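Home About Makes Sewing Archive Say hello

Black cloth and cut-out letters

I've been meaning to write about backdrops since September, when I offered (rashly) to sort out the back wall for our craft table at the Stirnbridge makers' fair. A whole wall! I had pictured something tasteful in linen, with a bit of bunting. What I had in the cupboard was an old cotton sheet with a jam stain and a box of bulldog clips.

So I did what I always do and rang Alois Ammann, who has dressed more tables than I've had hot dinners. His advice was short. Go black, go bigger than you think, and take it round the sides. He's right about the sides — a single cloth hung flat behind a table looks like somebody's forgotten washing, but bring it round left and right and suddenly you've got a little room of your own. I ordered mine from a shop in Bremuton that does ends of rolls, 2000 mm wide, and it came folded up so tightly that I could have posted it back through the letterbox.

Then there's the lettering. I love cut-out letters on black, much more than anything printed. Pinks, peaches, yellow, a bit of pale blue, every one with a light edge so it pops off the cloth. And I like them a bit wonky! A slightly tilted letter is friendlier than a dead straight one, and mixing a smaller word on top with big capitals underneath saves you agonising over making everything match. 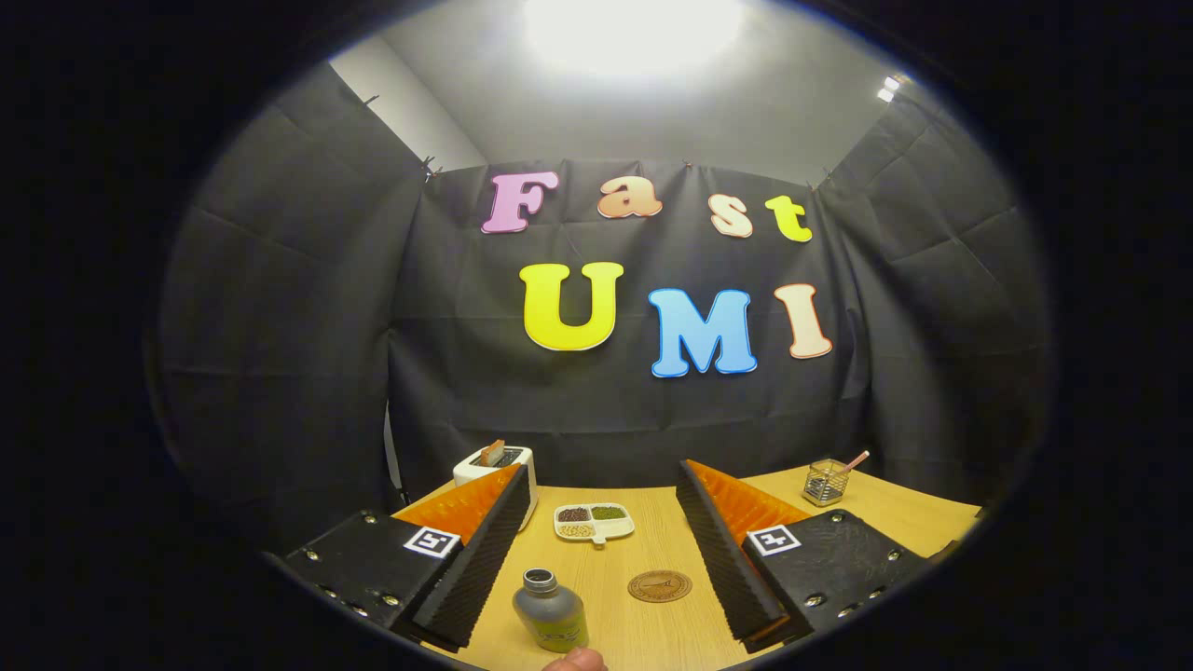

What I'd do about the creases

Look, black cloth creases. It creases if you fold it, it creases if you roll it badly, and I'm fairly sure mine creases out of spite. I spent most of Thursday evening with the steamer and got through one and a half panels before I ran out of patience and made toast. By then I'd decided that folds in a dark cloth bother the person who hung it far more than anyone else. If you have a steamer, do the middle bit behind the words and leave the sides alone.

Clips are the other thing. You don't need many along the top, but do put one at each corner where the cloth turns, or it sags and you get a sad little gap. Mine are the Magesa ones. I've got 2 spare sets if anyone local wants one.

As for the table, I nearly covered that too, and I'm so glad I didn't. Pale wood against all that black is lovely, really warm, and you can put almost anything down on it and it looks as if you meant it. My pincushions have never looked so posh.

Next job is cutting letters for our own sign. I've done the H for "Hirnidari" twice already and both times it came out looking like a gate. More card needed, and probably sharper scissors.

Contact | © Black Thread and Biscuits | Back to top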